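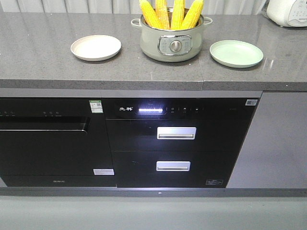
# Shared Kitchens: Frequently Asked Questions

Last revised May 1, 2023. These answers apply to residents of Jollthorpe House and the Nustley annexe. Former residents of Dundau Court should note that their old kitchen rules no longer apply.

## Using the worktop

**May I leave an electric pot or rice cooker on the worktop?**

Yes. Small appliances may remain on the worktop provided that they are clean, switched off at the wall and labelled with a room number. Food must not be left in them overnight.

**May I put a hot pot directly on the stone?**

Residents are asked to use a mat. Particular care is needed near the joint between two slabs, where the sealant can be damaged by heat.

**How should I cook corn on the cob in an electric pot?**

Husk the cobs first. They may be stood upright if they are too long to lie flat, but the lid must close fully before the pot is switched on. Cobs that stand above the rim should be cut in half. Please do not fill the pot past its marked limit, as starchy water boils over easily and is difficult to remove from the drawer fronts underneath.

**Where do corn husks go?**

In the food waste caddy. They must not be put down the sink.

## Dishwasher and disinfection cabinet

**What is the difference between the two?**

The dishwasher washes. The disinfection cabinet is for crockery which has already been washed and drained. Plates bearing food residue must not be placed in either drawer.

**May I put the inner pot of my rice cooker in the dishwasher?**

Only if the manufacturer's instructions permit it. Non-stick coatings are often better washed by hand.

**May I remove the labels from the appliance fronts?**

No. Energy labels and QR codes are to be left in place.

## Faults and bookings

**How do I report a fault?**

Telephone the accommodation office on extension 361, or call in person at Room 17. Please state which kitchen you are in. Faults reported after office hours are dealt with on the next working day.

**Can I reserve the kitchen for a group meal?**

The Jollthorpe kitchen may be reserved for up to 44 people, including those seated in the adjoining dining room. The form was changed in March, and earlier versions are not accepted. The Khúc Room has no cooking facilities and is booked separately.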